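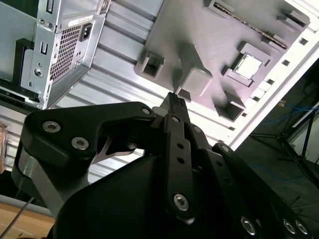

Gratix 손끝 키트 사용기: PC 분해 셀 세팅

Trorkgate 작업장의 분해 셀에 Gratix 교체용 손끝 키트를 달고 174회 돌려 본 기록이다. 장착은 나사 3개를 풀고 조이는 것으로 끝났고, 영점은 2회 다시 잡았다. 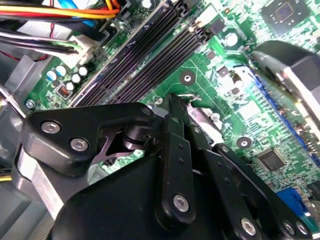
세팅에서 시간이 가장 많이 든 부분은 접근 각도였다. 설명서의 기본 자세는 보드가 평평하게 누워 있고 주변이 비어 있다고 가정한다. 실제 케이스 안에서는 메모리 슬롯 위쪽으로 전원 배선 다발이 지나가므로 경유점을 따로 넣어야 한다. 우리는 하강 속도도 기본값의 절반으로 낮췄다.

손끝 폭은 적당하다. 다만 117회째에 왼쪽 패드가 조금 밀려 있어 다시 붙였다.

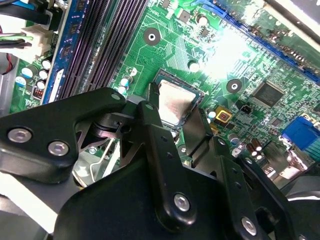
그 뒤로는 교대 때마다 패드를 닦고 나사 조임을 확인한다. Hugo Montoya가 만든 점검표에 두 줄만 추가했고 작업 시간은 거의 늘지 않았다. 예비 패드가 한 쌍뿐인 점은 아쉽다. 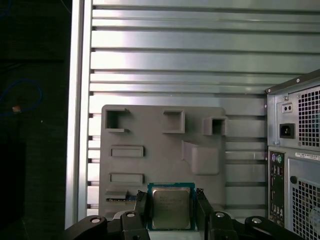 프로세서를 세워 잡은 상태. 뒤쪽은 회색 플라스틱 판.

작은 칩을 옮기는 셀이라면 살 만하다. 무거운 부품까지 다룬다면 다른 손끝을 권한다.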